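March, 4:15 pm, dye bench

Okay, third go at the onion skin bath and I think I finally have the weights straight! I used 100 grams of the Festwood wool this time (the soft stuff, not the scratchy Sokol cone) and simmered the skins a full hour before straining. Scale said 948 on the strained liquor, so I topped it up to 1000 with tap water and called it good. The Memar recipe wants double the alum I used, but last time that left the yarn sticky and I'm not doing that again.
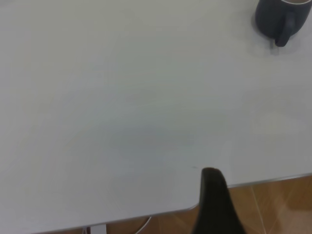
Razia Sial | Dye notes | March

Color is a warm gold, a bit browner at the tips of the skein where I let it sit on the bottom of the pot. My fault, I got talking. I kind of love it though?

Next up is the same bath with a pinch of iron, half skeins only. The Flumico thermometer reads high, so go by the simmer and ignore the number. Whoever has the good strainer, please bring it back, I used an old pillowcase and lost a fair bit of liquor down my sleeve.

Rinse water still running yellow after four changes. Leaving it to soak overnight.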